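**Téléopération : mes démos « cube dans le panier » sont-elles exploitables avec des cubes de tailles différentes ?**

Posté par tratex_labo, le 12 décembre 2025

Bonjour. Je montre à un bras, en le pilotant à distance, comment ranger des cubes dans un panier tressé. J'ai deux cubes bleus (un petit, un gros) et un rouge. J'enregistre à 60 images par seconde avec une caméra au poignet et une caméra fixe. Mon script Fosevon rejette 19 épisodes au motif « cible ambiguë ». Vue du poignet au moment de choisir le cube :

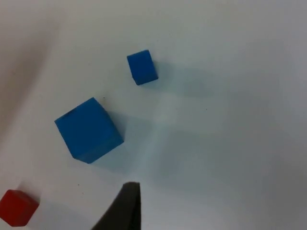
### jollel

Le motif est clair : si ta consigne dit « prends le cube bleu », il y en a deux. Écris « petit cube bleu » ou « gros cube bleu » dans chaque étiquette et relance le script. Vérifie aussi ces points :

- L'ordre de prise. Garde toujours le même, ou bien varie-le exprès, mais note-le.
- Le passage au-dessus du bord. De près, la caméra du poignet ne voit plus qu'une surface claire et un morceau de tressage, aucun cube. Ralentis à cet endroit et ne corrige pas par à-coups, le modèle apprendra les à-coups.

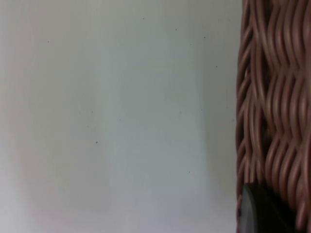 - L'ouverture de la pince. Le gros cube demande plus de course, ne pars pas pince à moitié fermée.

### niskanen_b

moi j'ai jamais eu ce message, essaie de réinstaller. sinon 2000 démos et ça passe tout seul

### vieux_pupitre

Réinstaller ne changera rien, l'étiquette est en cause. J'ajoute que la vue fixe sert justement quand celle du poignet est bouchée. Cadre-la pour avoir le panier et les cubes ensemble, et commence chaque épisode panier vide, bras dégagé des cubes.
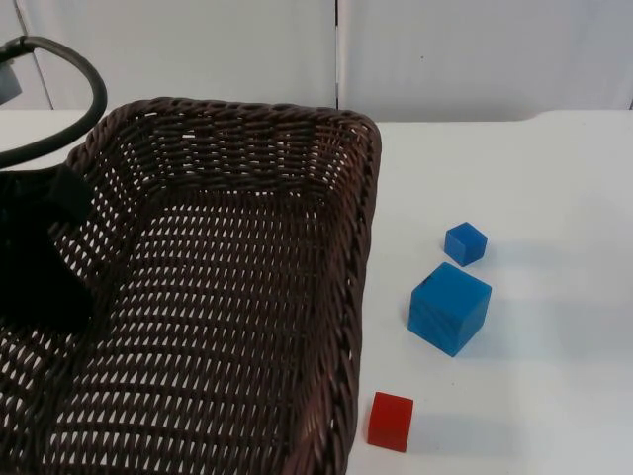
Pour les épisodes déjà rejetés, pas besoin de les refaire. Ouvre le fichier de consignes, corrige la ligne, puis relance la validation sur ces épisodes seulement. Si l'opérateur a hésité entre les deux bleus pendant la démo, supprime-la. J'en avais gardé 2 de ce genre en janvier et le bras s'arrêtait entre les cubes.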